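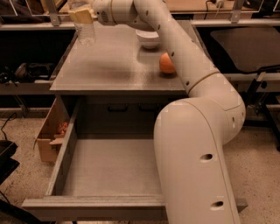 *Bottle in the gripper, drawer open. If you join us, you'll get to know that drawer very well.*

# Questions people ask me about the Sturkley robot arm club

I run sign-ups this year, so these all land in my inbox anyway. Last updated 19th January.

**Do I need to know how to code?**

Nope! A little Python helps by spring, but we have members who started with zero and now write their own grasp routines. If you can edit a text file and put up with a few error messages, you're fine.

**What do you work on?**

One long task per term. Right now it's the one we call Galli: a cabinet with a drawer, a bottle, and a few other things on top that the arm has to leave alone. It sounds tiny. It has eaten nearly 14 weeks of my life and I still like it (most days).

**Why a drawer?**

It's a good mix of easy and awkward. Picking up a bottle is something you can get going in an afternoon, but reaching over the front of a drawer without bumping it is a whole other thing, and then you have to let go cleanly too. Clear plastic is also a pain for the cameras, so you learn a lot about lighting whether you want to or not.

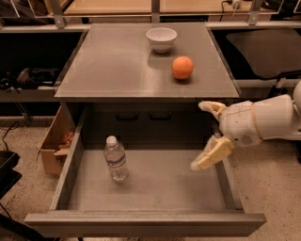 *Galli, with the bottle standing in the drawer and the gripper open off to its right.*

**What counts as a successful run?**

The bottle ends up upright in the drawer, the gripper is clear of it, and everything on the tabletop is still where it started. Bottle on its side is half credit. Knocking the bowl is a zero, and yes, people argue with me about this every single meeting.

**Is there a competition?**

Yes, the Livlow Open in March! We send 2 teams. Each team gets 37 minutes on the floor including setup, so we practice setup a lot more than you'd expect. You don't have to compete, and plenty of people just come to build and tinker.

**How big are the teams?**

Three people: one on the arm, one on the cameras, one on the log. We swap around, so please don't sign up hoping to only ever do the fun part (everyone thinks a different part is the fun part, so it works out).

**What is Trerkeo?**

Our logging tool. A couple of former members wrote it and the rest of us keep patching it. It saves every run with the arm positions and your notes, and you fill it in before you reset the table. Please. I've begged about this before.

**Can I bring my own objects for the arm to pick up?**

Sure, just ask first. Light things with no sharp edges are best. No glass, and nothing with liquid in it near the electronics.

**I missed the first meeting. Can I still come?**

Totally, come whenever. For your first couple of visits you'll sit with a team and run the log, then you get your safety check and you can drive the arm yourself.

**Does it cost anything?**

Membership is free. If you go to Livlow you cover your own lunch, and the club pays for the van.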